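From: Boris Jireš
To: hostura-list
Subject: Re: Re: Drawer of cables, proposal for sorting

On Thursday Inese Lepik wrote:

> Hello all,
>
> I have been through the electrical cupboard at Vullavham and I think
> we can get the whole lot sorted before the end of August. My proposal:
>
> Every lead gets coiled, tied and hung on its own hook. Every hook gets
> a printed label. Power strips go flat on the shelf with their cords
> wrapped around the body so they don't tangle. Anything old or odd
> (knife switches, the Diseck adapters, plugs we can't identify) goes in
> one box marked MISC.
>
> Hooks are 347 for the big bag from Říha, and I can do the labels at
> home. I think it will save us a lot of arguing.
>
> Inese

Inese, thanks for taking this on. I mean that, even though I'm about to disagree with most of it.

First, the hooks. We had hooks. Anybody who was on this list when we were still in the old Hostura room will remember a pegboard on the back wall with labels under every peg, and it stayed neat for 7 weeks. After that people hung whatever they had in their hand on whatever peg was closest to the door. The labels stayed up for years, all of them wrong. I don't see what makes the new hooks different, apart from the price.

Second, wrapping the cord around the body of a power strip. Please don't. It puts a hard bend in the cord right where it enters the plastic, and that is the spot where cords fail. I have thrown out two strips for this. Both looked perfectly tidy. Loose coils, hand-sized or bigger, laid next to the strip, with a strip of cloth or a bit of soft tie around them. Not a twist tie with wire in it either. I know the coils slide around on the shelf. Let them slide.

I'd also like to know who is going to do the untangling. The proposal goes straight from "cupboard" to "coiled" as if that were one step. I laid out a very small batch on the brown mat on the white table to get some idea: one white strip, a thin pink cable, the little green switch. That was my easy batch, with the strip's cord still to be dealt with.
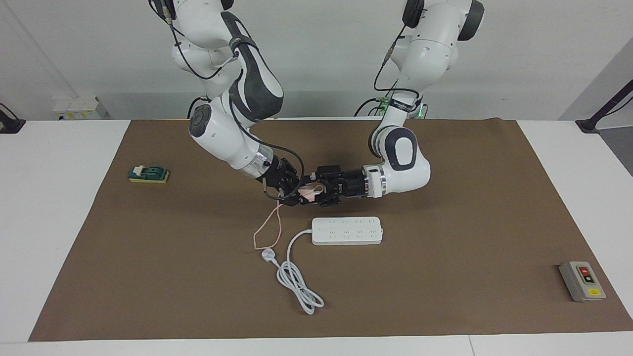 Strip and knife switch on the mat, pink cable hanging over it. The strip's cord still needs coiling.

Now multiply that by the cupboard. Most of what is in there came out of moving boxes, and every one of those cords was pushed in by the handful. If we're serious, it needs a table with nothing else on it, and one cord at a time. Find the plug, hold on to the plug, and work back toward the other end. Pulling on the middle of the heap makes the heap smaller and the knots harder, and I have watched grown adults do it for a whole evening.

Third, the MISC box. I have never seen a MISC box that did any good. It fills up, it gets heavy, and then it goes under the bench and we buy the same adapter again. If you can't identify a plug, put it on the windowsill with a piece of tape and the word "whose?" on it. If it's still there in a month, it goes. The knife switches I would keep out of any box. The lever is the part that gets bent, and it gets bent by being under other things. Give them a shallow tray and stand them upright on their bases, with space between them.

And the thin cables should not go in with the mains leads at all. They wind themselves into everything. A shoebox for the thin ones, a shelf for the strips, a tray for the switches. You can write on a shoebox with a marker, so no printing.

On the "save us a lot of arguing" part, I have my doubts, but I'd be happy to be wrong.

What I'd agree to, if people want something to agree to:

- no hooks for now; keep the money
- cloth ties, of which I have plenty
- strips coiled loosely, never wrapped around the body
- throw out any lead with a cracked plug or a cord that has been taped, without a discussion on this list

The last one matters more to me than the rest. I found 2 taped cords near the top of the cupboard without even looking. Somebody put them back in there knowing they were taped. The earlier thread on this went on for weeks and ended with the cord in question going back on the shelf, and I'd rather not read it again.

Inese, could you tell us how many of the strips have a switch of their own and how many don't? I could only see the front row, and it changes how much shelf we need. I have the key after six in the evening most days and can bring the ties and a pair of good cutters.

One more thing while I have everybody. The box the vacuum came in is still in the corridor. It has been empty since we moved. If it's being saved for a reason, please write the reason on it.

Boris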